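August 2021

Up before six again, and this time I didn't even try to go back to sleep. The kitchen window had been open all night and the whole downstairs smelled of tomato leaves, that green, sharp, slightly catty smell that gets on your hands and stays there through two washings. I made coffee and took it out to the back step in my robe and just sat there looking at the beds for a good long while. The bean poles are leaning toward the fence like old men listening in on a conversation. I should straighten them. I've been saying that since the beans were knee-high.

The big thing this week is seed. I've grown the same striped tomato for years now from whatever came in the packet, and every winter I order another packet from Mwakyusa, and every spring I grumble at the postage. So this is the year I save my own. I picked the four best fruits off the plant by the water barrel (not the biggest ones, I was strict with myself about that) and left them on the sill until they were so soft they nearly fell apart when I picked them up. Then I cut them across the middle and squeezed the whole slippery business into jam jars with a splash of water and put them in the shed to ferment. They have to ferment! I never knew that. The jelly around each seed keeps it from sprouting, and you let it sour for a few days until a skin forms on top, and then the good seeds sink and you pour the rest off.

It smells terrible. I'll write that down now so I'm not surprised next year.

I also wrote to Taras Bondarchuk, who I haven't written to properly since April, when he sent me that long letter about his peas. He has been saving seed for longer than I've been gardening, and I had a list of worries for him: whether the jars were too warm in the shed, whether the lids should be on, whether the bees have been going between my striped plants and the little yellow ones and I'm going to end up with something odd. I said I didn't mind odd very much but I'd like to be warned.

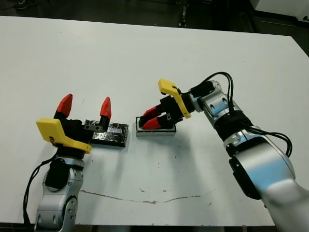 Taras wrote back the same evening, and he said that I worry about bees the way other people worry about burglars. Tomatoes mostly look after themselves, he said, and in all his years he's had perhaps a handful of surprises, and one of those was the best tomato he ever ate. Lids off, a bit of cloth over the top, stir once a day. Squash was another matter altogether, and if I was planning to save squash I should telephone him first, because he wasn't going to type all that out with two fingers.

I laughed out loud at that and then went straight out and took the lids off.

It was good to hear from him. I always think of him when I walk past the Skavstead allotments, because that was where he first handed me a paper twist of lettuce seed over the gate and told me to sow it thinner than I thought was sensible. I didn't, of course. I sowed the lot in one row and it came up like a hairbrush. He never said a word about it, just looked at it for a moment and asked if I'd like a cup of tea out of his flask.

Walked over there after lunch, as it happens. It's only 800 yards if you take the lane behind the Jomum bakery, and if you take the lane behind the bakery you have to go past the open back door, so I came home with a seeded loaf as well. The allotments are looking tired. Everything has that dusty, end-of-summer look, with the sweet peas gone brown from the bottom up and the zucchini the size of bolsters. But the dahlias are glorious, and somebody has a row of sunflowers along the north side that must be ten feet tall, all with their heads hanging down and the finches already at them. I stood and watched the finches for so long that my loaf got cold.

Back home I cleared the shelf in the hall closet for the seeds, as it's the coolest, driest spot I've got. Out came a dead flashlight, two packets of Kakitier bulb food that I bought with great intentions and never opened, and an old tin with 80 cents in it in very small change. The tin is perfect. I've rinsed it and it's drying upside down on the rack. I cut up some brown envelopes for packets and wrote the labels, which was a lovely job, sitting there with the radio on and my good pen. Striped, by the barrel. Yellow, small. Poppies, mixed, from the front. I'd forgotten how much I like writing labels.

The poppies are a whole other story. I shook three heads out over a saucer and I'd swear there were 1000 seeds in there, fine as ground pepper, and then I sneezed. So there will be poppies in the hall next year too, I expect.

Supper was the last of the split tomatoes on toast from the new loaf, with far too much salt, eaten standing up at the counter. Then I went out with the watering can while it was still light. The evenings are drawing in already — I noticed it tonight for the first time, how quickly the color went out of the hedge once the sun was behind the neighbor's roof. I gave the jars their stir. There's a bit of a skin on two of them and nothing yet on the others, but it's only been a couple of days.

Must remember: straighten the beans, ring Taras about squash, find the fine sieve. I think it's in with the Christmas things.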